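Chapter 4
When the Grip Lets Go
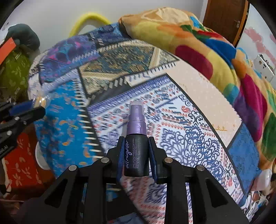

Slip faults first. Most common, least reported. At the Purnport site in May a Wusance gripper dropped 19 items out of 216 — no alarm, no stop, log said "held" every time. Cause: worn finger pads, and a force limit nobody had reset after servicing. Small faults, both. Together, a split can and a tecnician with spray in the eyes.

Before you read on — what should the controller have checked? Jot it down. We come back to it in the Nepia case, wich is worse.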